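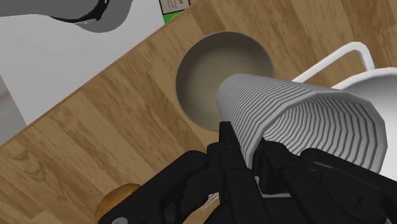 Todor Nedeljković
Research fellow, housing and materials group, Tetholm

Friday, June 8, 2018 - working draft, section 5 only

5. How people talk about worn surfaces

5.1 What we asked

The interviews in Jurville covered 36 households, all renters, all in the flats built by Wirnetti on the east side of the canal. Kitchens first, then bathrooms if there was time. Often there wasn't. The question was kept plain: which surface in this home looks old to you, and what would you do about it. No prompt cards. In the pilot we used cards and people just read them back to us.

Answers were written down by hand and typed up the same evening. Two were lost to a wet notebook and had to be redone by phone, so those are shorter than the rest.

5.2 Old versus dirty

Most people split these without being asked. Dirty was their own fault, or the last tenant's. Old was the landlord's. A stain next to the stove could move from one group to the other inside a single interview, depending on whether we had gotten to the subject of the deposit yet. Rawat makes the same point about carpets and I think it holds here, though his renters had much longer leases and that matters more than he lets on.

Wood and wood-patterned tops gave the most trouble. Figure 1 shows a surface of this general kind, staggered planks in honey, tan and darker brown with streaks of grain running along them. With so much going on in the pattern, a mark is hard to find and hard to agree on. One tenant spent a good while showing me a burn that I still believe was part of the pattern. Her sister, at the same table, could not see it either. On plain white tops there was never this kind of argument. A mark was a mark.

Figure 1. Plank-patterned wooden countertop with a ribbed cup lying on its side (computer rendering).

Busy patterns seem to buy a surface some years. Tenants with them used the word old less, and later in the talk. But when they did use it they were harsher - "had it", "finished", "rip it out". We did not expect that and have no good account of it. One guess is that damage has to get fairly bad before it stands out from the grain, so by the time it gets noticed it is already past fixing. Another is simply that these kitchens were older. The building records don't let us seperate the two.

5.3 Money

Repair budgets came up in 5 interviews only, always from the tenant's side. The figure people gave for a new top was 3,000 and it was nearly always the same figure, which makes me think it came from a letter or a notice in the lobby. Wirnetti's office would not confirm. Nobody we talked to had seen a bill.

Willingness to pay part of the cost was low. Where it was there at all it went with plans to stay, see section 6, and with having family in the building. Age of the tenant made little differnce.

5.4 Limits

Small sample, one builder, one side of town. Daytime visits, so people who work days are thin on the ground here. Lighting was not controlled at all, and for the patterned tops this is a real problem, a low sun from the side brings up scratches that are gone by noon. Visit times are in the appendix for anyone who wants to check.

The follow-up in Tetholm uses evening visits and a fixed lamp. Coding for that one is half done.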